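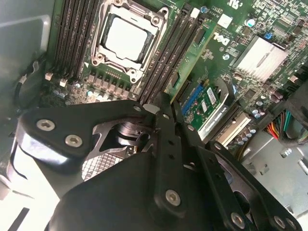
To: the used-hardware list
Date: 30 Jun 2024
Subject: Re: Is the Ilberg refurb program worth it?

I've been sitting on this one for a while, because I didn't want to be the grump who answers every post with "no." But three people have now replied with some version of "sounds good to me," so here's the grumpy version.

Quoting the original post so the newer members can follow:

> Hi all. Our office is looking at replacing the old towers and Ilberg
> has quoted us for refurbished ones. They say every machine goes
> through a 100 point check and that the failure rate is "near zero."
> They also say they are greener than buying new and that we would
> save 3,091 dollars over the Feng quote. They sent a nice PDF.
> Has anyone bought from them? Any reason not to go ahead?
> We would need to sign before the end of the quarter.

Taking these in the order they bother me.

1. The 100 point check

I asked Ilberg in May for the list of points. What I got was a one-page summary with headings like "exterior" and "power." When I asked for the full list I was told it was internal. Fine, but then don't sell me on it. I can get to 100 points on a toaster if I count each screw. What I want to know is whether somebody ran a memory test overnight, how many hours are on the drives, and whether the thermal paste was replaced. Three answers would do me.

Darkero, who I also don't love, will at least send you the test log with the serial number on it. It's ugly and half of it is gibberish, but it's there.

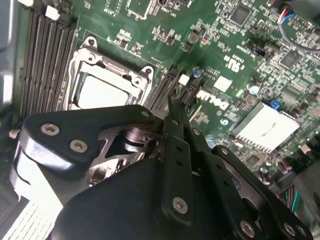 2. "Near zero" failures

Near zero of what, over how long? If they count a failure only when a customer ships the machine back inside the warranty, then a short warranty gives you a lovely number. Theirs is 200 days. Most of the refurbs I've seen die either do it in the first week or wait until well past that.

I also can't tell if a machine that arrives dead counts as a failure or as a "delivery issue." I've seen a seller do it the second way. Ask them, in writing, and keep the answer.

3. The savings

Put the two quotes side by side, line by line, before you believe that 3,091. When we did this for our own purchase, the cheaper quote left out the operating system licenses, the keyboards and the pickup of the old machines. After we added all of that back in, the gap shrank to 1,962. Still real money, and we did go with the cheaper one in the end, but it wasn't the number on the cover.

The Feng quote is for new machines with a longer warranty, I assume? If so you're comparing two different things. Work out the cost per year you expect to keep them. If you replace refurbs after three years and new ones after five, the refurbs may not win at all. I don't know your numbers so I won't guess.

4. Greener

I'd like this one to be true. Keeping a working computer in use sounds better to me than building another one, and I've bought used for most of my life partly on that basis. What I don't trust is the little leaf on the PDF. Ask what happens to the ones that fail their check. Idanance, the recycler out by us, gave me a straight answer on that: some get stripped for parts, the rest is sold by weight, and they don't track it after that. Not a pretty answer but I believed it, and I can't say that about the leaf.

Also look at the power draw. An old tower left on all night in an empty office isn't doing anybody a favor, whatever it says on the sticker.

5. Signing by the end of the quarter

Whose quarter? It isn't yours. I've never had a "final price" from a computer dealer that wasn't still there two weeks later, sometimes with free shipping thrown in. 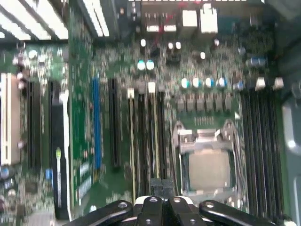 So would I buy from them? Maybe a couple, on a normal invoice with no contract, and put them on the desks of whoever complains loudest. Run them through the summer. If they hold up, order the rest, and by then you'll know what the support line is like too, which I'd care about more than anything in the brochure.

One thing I'd push for whatever you decide: get the exact model numbers of the memory and drives in the quote, with wording that they can't swap in "equivalent" parts. That word cost us a lot of back and forth last time. We got four different kinds of drive in what was meant to be one batch, and two of them needed different firmware.

If anyone here has bought from Ilberg and kept the machines past the warranty, I'd like to hear it, good or bad. First impressions don't help me much, they all boot on day one.

And could people please trim their replies, the digest is getting impossible to read.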